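4.2 What is left on top

We turn now to the part of the study that gave us the most pleasure to write up, and also the most trouble, namely the small things that people leave on the tops of shared rolling cabinets. The reader will remember from Section 3 that the cabinets were never meant to be the subject at all. We had gone to the Jiltska building to look at how people shared desks, and for the first few visits the cabinets were only something we had to walk round. It was Manju Bajpai, reading back through the early visit notes, who noticed that nearly every page mentioned a cup, a wrapper or a bowl, and that nearly every one of them was on a cabinet and hardly ever on a desk. From then on we wrote them down properly, and the 80 cabinet visits reported in this section are the result.

It may help to say a little about how the cabinets are used. Each is on wheels and stands low enough to be rolled beside or partly under a worktop. When the building opened, each belonged to one person, who kept papers in it and held the key. After the move to shared desks the keys were handed in and the cabinets were left to find their own places, which they did with some determination. People spoke of them fondly. One of those we interviewed called hers "the spare chair for my things", and several others told us they would miss a cabinet more than they would miss a desk, because a desk can be found anywhere and a flat surface at hand height, close by but out of the way of the keyboard, cannot.

The drawers are a different story. In 40 of our visits we were able to look inside the large bottom drawer with the agreement of whoever was sitting nearby, and we asked at the same time when it had last been used. The answers were vague and often a little embarrassed. People had meant to put their shoes in it, or their lunch, or the good stapler, and had then worried that somebody else would roll the whole thing away before the afternoon was out. A drawer without an owner, as one of them put it to us over a very long cup of tea, is only a box that you might forget about. The top has no such difficulty, for whatever is put there stays in view, and can be picked up again on the way past.

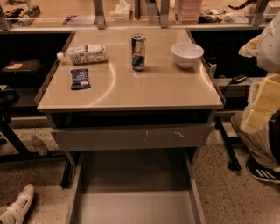
Figure 3. Rolling cabinet beside the glass partition, with its large lower drawer open.

Food and drink left on the tops is what we should like to discuss first, as it made up the greater part of our notes and as it raises, we think, a rather nice question about when a thing becomes rubbish. It is tempting to sort such items into those that want washing and those that want throwing away, and to suppose that each person has simply failed to make one journey or the other. The cabinet in Figure 3 shows why this is too simple. The bowl at the back would go to a kitchen, the snack bar wrapper to a bin, and the bottle and the drink can might go to either, depending on who was asked and whether there was anything left inside. Four things on one small top may therefore call for several decisions, and our interviews suggest that it is the deciding, far more than the walking, that people put off. They told us again and again that they would "do it all in one go", and a mixed group is precisely the kind that cannot be done in one go.

We found some support for this in what people said about single items. A lone bowl was spoken of as a duty, and its owner usually knew whose it was and where it ought to be. A lone wrapper was hardly spoken of at all. But once a bowl and a wrapper had come together, people began to describe them as "that stuff" or "the things on the cabinet", and with the change of name there seemed to come a change in feeling - the things no longer belonged to a meal, or to a person, but to the furniture. The same shift was noticed by Adjei in her work on hall tables and the post that gathers there, and we are glad to follow her in calling it settling. Where we differ from her is on the matter of time. Adjei holds that settling is slow, and takes place over days. Our interviews point the other way, since several people described "that stuff" as having been there since lunch.

A word on bottles and cans, which gave us some difficulty in coding. Under the Masitden scheme, which we used for the first 20 visits, every drink container is entered as in use unless it has been crushed or placed in a bin. This makes good sense in a household, where a person can generally be found to ask. In a shared office it left us with a great many containers marked as in use by no one in particular. We therefore added a third entry, waiting, for any container that nobody present would claim, and went back over the first 20 visits with the new entry in hand. Whether a bottle was upright or on its side was written in the notes but given no weight, as the people we spoke to disagreed quite cheerfully about what it meant. Some held that a bottle laid down was finished with. Others laid theirs down as a matter of habit, to stop it being knocked over.

Finally, there is the question of why people do not simply use the drawer. We put this to everyone who would hear it, and the idea was met with something close to alarm. A wrapper in a drawer, we were told, is hidden, and hiding it would be rude, whereas a wrapper on the top is merely resting and everybody can see that it will be dealt with. We had expected tidiness and politeness to pull in the same direction, and it was a surprise to find them at odds over so small a piece of furniture. The shelf below the top seems to fall somewhere between the two, and we return to it in Section 4.3, together with the notes from the Jiseo building, where the cabinets have no drawers at all.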